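## 3. Recording Grasp Examples

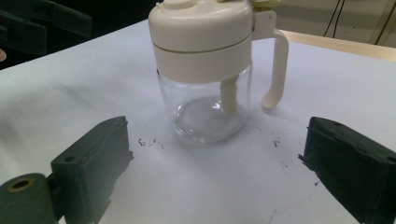

How many examples does each object need? Record 137 per object, in sets of three – one slow, one normal, one from the opposite side.

1. Start a new session in Pledell and enter the object name.
2. Open the fingers fully before each approach.
3. Close on the body of the object and hold until the tone sounds.
4. Press **Keep** or **Discard**.

**Caution:** Stop recording if a finger pad sheds material. Replace both pads together.

**Note:** A session closes at 4,000 examples.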